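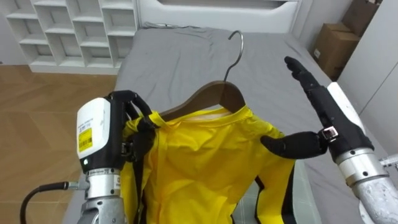 *Yellow top on one of my wooden hangers, over the bed*

## How do I get tops onto wooden hangers without stretching the collar?

**Vittoria Dal Bello**, 19 Feb 2023

Hi everyone! I've finally swapped my wire hangers for wooden ones (30 of them, I went a little wild) and I love how the closet looks now. Everything hangs at the same height and nothing has those pointy shoulder bumps anymore!

My trouble is with the tops that go on over your head. The yellow one in the photo is my favorite, and the round collar has a pale lining that I'd really like to keep in shape. The new hangers are a lot wider than the wire ones, so every time I push one down through the neck I feel like I'm pulling the collar out sideways. I've been doing it on the bed because that's the only clear flat spot I have.

Do you put the hanger in from the top or the bottom? Should I be folding this kind of thing instead? And does it matter which way the hook faces? My sister says it does and won't tell me why.

---

**Remo Negri**

From the bottom, every time! I switched a couple of years ago and my collars have been so much happier.

How I do it:

1. Lay the top face up on the bed and smooth it out with your hands.
2. Open the bottom hem and slide the hanger up inside, hook first.
3. Let the hook come out through the neck and stop there.
4. Pinch the fabric at one shoulder, right by the collar, and settle it over the wood. Then do the other shoulder.
5. Pick it up by the hook and give it a tiny shake so the sides drop down.

Step 4 is the one people rush. If you hold the cloth close to the hanger, the collar stays where it is and the shoulder seam does the moving. Grab it way out by the sleeve and you end up tugging the whole neck over to one side.

If there's a zipper or buttons, open them first and the whole job takes five seconds. I can't tell from your photo whether yours opens down the front. If it does, close the top inch again once it's hanging and it won't slide off.

For the hook, I face them all the same way, with the open end toward the back wall of the closet. You can grab a whole armful and lift it off the rod in one go, which is fantastic when you're moving. I once carried most of a closet down two flights of stairs like that and only dropped a bathrobe!

On folding: anything heavy and knitted, yes, fold it. Sporty fabrics are fine hanging up. Check that the ends of the hanger don't stick out past the shoulder seams, though. If they do, that hanger is too big for that top and you'll get bumps again, wood or no wood. Kids' or "petite" wooden hangers are a good fix and they look just the same on the rod.

---

**Royer**

i just go in through the neck, never had a problem. t-shirts are cheap

---

**Trollar**

Agree with Remo on going in from the hem. A couple of extras from somebody who really enjoys a closet day (I do mine every June, windows open, music on):

Run your fingers along the new hangers before you use them. Mine had a few rough spots near the ends that snagged a thin shirt. A bit of fine sandpaper took care of it, then I wiped off the dust.

Never hang a top that's still soaking from the wash. The weight of the water will stretch the neck far more than the hanger will. Dry it flat first and hang it after.

And if your collar has already gone a little wavy, try steaming it from the inside, on low, and patting it back into a circle while it's on the bed. Check the care label before you do that with sports fabric. It worked beautifully on an old rugby shirt of mine!

---

**Vittoria Dal Bello**

Thank you, these are great! I tried the hem way on four tops tonight and the collars stayed put on all of them. Hooks are getting turned around tomorrow.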